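To: workshop-build list
From: Roman Laskowska
Subject: Re: Gripper pads and cloth handling on the Lodgate arm
Date: 19 November 2018

Dear members,

I write in reply to the message from Bogdan Domański, which I quote in part so that those who joined the list recently can follow the matter.

> The bench group has asked whether the cloth work on the Lodgate arm should
> continue through the winter or be set aside until the new wrist bracket is
> ready. My own view is that the pads are the limiting factor and that the
> bracket will change very little. The arm can reach the cloth. What it does
> with the cloth once it arrives is another question.
>
> I would also like to see the finger geometry put in writing. At present
> the drawings in the Vidorholm folder show two different lengths, and I
> cannot tell which of them was printed. Members who wish to make a spare
> set have no sure way of doing so.
>
> Finally, is there any objection to moving the control computer off the
> bench? The cables are in the way of the shoulder joint.
>
> B. Domański

I will take these points in order.

1. Continuation of the cloth work

The work will continue. The shared workshop at Vidorholm has agreed to keep the large bench available to the arm until the end of March, on the condition that it is cleared whenever the sewing group needs it. Members are asked to consult the sheet on the door before powering up. The bracket will be fitted when it arrives and does not require a pause of more than one evening.

I agree with Mr. Domański that the bracket is the smaller part of the problem. I do not agree that it can be disregarded. The present bracket flexes when the fingers press against the bench, and a finger that has shifted sideways under load will not take hold of a fold at the point where it was directed. We measured 2 mm of movement at the fingertips with the arm at full reach. With a stiff garment this does little harm. With a soft one it can decide whether the fingers take a single layer or several.

2. Pads

Three pad materials have been tried since the spring. The first, cut from a sheet of hard rubber, slid on brushed cotton and was withdrawn. The second was a foam that held well but tore at the screw holes. The third, now fitted, is a cast pad made in the Fitzsimmons mold. Of 43 attempts to lift a garment by a fold, 17 failed with the second type. With the cast pads, 9 failed out of the same number. The attempts were made by the same operator on the same garments, and the full record has been placed in the Vidorholm folder.

Most of the remaining failures occur at hems and cuffs. The added thickness holds the pads apart, and the thinner cloth beside the seam then slips out. The operator's notes recommend approaching a cuff from the side, with the fingers nearly closed, and taking the cloth just behind the stitching. 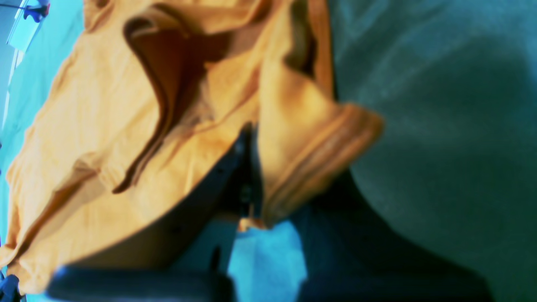
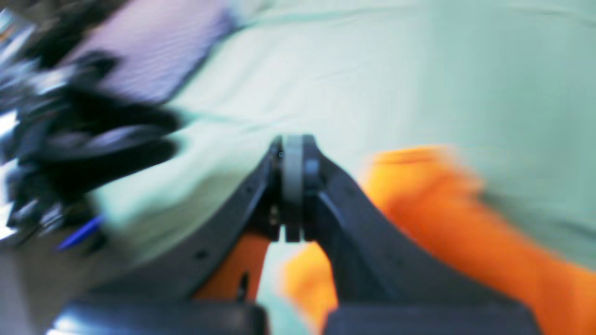 The closing force is set in the Gistent controller and should not be raised beyond the value written on the card attached to it. Two members have asked for a higher limit. The motor will tolerate it for a short time, but the printed gears will not, and we have one spare set remaining. Any member who wishes to test a higher force should first print a replacement set and inform the list.

It has also been suggested that the pads be given a ribbed face. I have no objection to a trial. The mold can be altered by adding an insert, and the insert can be removed again if the result is poor. I would ask that the ribs run across the finger, as the cloth tends to slip along its length.

3. Finger geometry

Mr. Domański is correct that the folder contains two drawings with different lengths. The shorter is the one in use. The longer belongs to an earlier version that was printed once and found to strike the wrist housing when fully opened. I have moved it to the subfolder marked "withdrawn" and have added the print settings for the current version. Both fingers are to be printed flat, with the outer face down, and the pad screws are to be tightened by hand only.

Members making a spare set should check the pads against each other before fitting them to the arm. Hold the fingers closed in front of a lamp. If light passes along the upper half of the seam, the mounting holes have been drilled too low, and the pads will meet at the base before they meet at the tip. A thin washer behind the lower screw corrects a small error. A large one calls for a new finger.

4. Control computer and cables

There is no objection in principle to moving the control computer. The difficulty is the length of the motor cable, which was made up for the present position and has no slack at the shoulder. A longer cable has been costed and falls within the amount already approved for the arm. I propose that it be ordered together with the bracket. Until it is fitted, operators should run the shoulder joint through its full travel at low speed at the start of each session and watch the cable as they do so.

Tools and pens should be kept out of the reach of the arm during operation. The software has no knowledge of what lies on the bench apart from the area the operator has marked, and the emergency stop is of use only to a person standing near it.

5. Garments

The sewing group has offered a further box of worn clothing for practice. I have accepted with thanks. Items with metal zippers or loose buttons will be put to one side for the present, as a button caught between the pads has already damaged one casting. Plain shirts, pillowcases and fleece are all welcome. Members may bring their own items, provided that they are clean and that the owner does not require them to be returned in good condition.

The next step after lifting is to lay a garment down along a chosen edge, with no fold trapped beneath it. I expect this to occupy us for longer than the pads have done. Mr. Domański has offered to draft a test procedure, and I would be grateful if comments on it could be sent to the list and not to him alone, so that they are kept with the rest of the record.

Replies concerning the cable order should reach me before the order is placed at the end of the month.

Yours faithfully,

Roman Laskowska
for the arm group, Vidorholm shared workshop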